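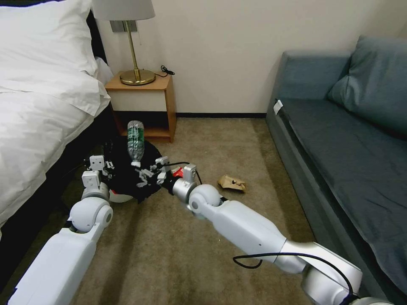

Slower on the left, Jhun Tagle told him over the headset, the left always ran ahead when he was tired. Rommel eased his thumb off and let the grippers hang on either side of the trash bag.

He was in a back office in Skernthorpe. The bedroom was in Tultedcombe, and he had never been there. He knew it by the blue-gray sofa, the lamp on the nightstand and the carpet. Sezer paid for 500 good runs of the bin task by September. They had 127.

"Is the bottle in or out?" Rommel asked.

"In. Everything goes in the bag."

"It's upside down."

"Then it goes in upside down."

He opened the left gripper and moved it toward the bag. His own hand did the same thing in the air above the desk. After two months of this he had started taking out his trash at home with his elbows held wide. His daughter had asked him if his arms hurt.

He pinched the black plastic and pulled. Then he went for the wrapper on the carpet, missed it, and went again.

"Do you want me to scrap this one?" Jhun said.

"Does a miss count?"

"If you fix it, they keep it. They want it to learn the fixing too."

Rommel thought about that and reached for the wrapper a third time.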